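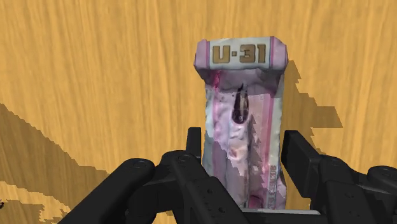 Fig. 1. Snack bar wrapper with a crimped end seal, code U-31.

Packaging and Shelf Life, handout 4
Notes by Pushpa Malhotra

Why bars go stale
A soft bar goes hard when it loses water and a crisp one goes limp when it gains some. Put nuts and dried fruit in the same bar and you get to enjoy both problems at once. The wrapper slows this down. It can't stop it, whatever the sales brochure says.

Barrier and seal
Water vapor gets in through the film or through the seal. Students love to talk about film. Most leaks are at the seal – look at the folds first.

The Cleneck problem
A plant packs 2,835 bars per shift. Of these, 207 fail the dye test. Management proposes a thicker film. Work out the failure rate, then write a polite reply to management.

Dates
"Best before" is about quality and "use by" is about safety. Mixing them up costs 20 points on the midterm, as last year's group can confirm.

Reading: Zanetti, chapter on heat sealing. Skip the poem.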